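3.2 Storage of toys in the home

The households in Llanos were visited in January by the second author. In each home we asked the parent to show us where the toys of the youngest child are kept, and how often the child takes them out without help. Most parents answered that everything goes together into one open container at the end of the day. 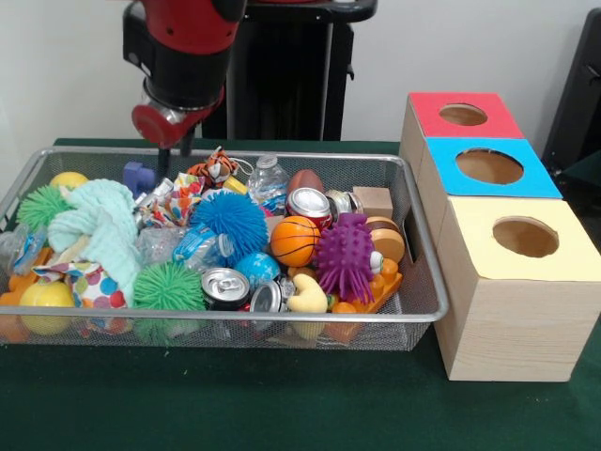
Figure 2. Toys and household items kept together in a wire mesh basket.

Mixed storage of this kind was also reported by Yordanov and Salazar, who followed 40 families during five weeks. In their study the children chose mostly the things lying on top. Our interviews point in the same direction, although we did not measure the time of play. Parents with less floor space told us that they prefer one container, as it can be moved quickly before a meal.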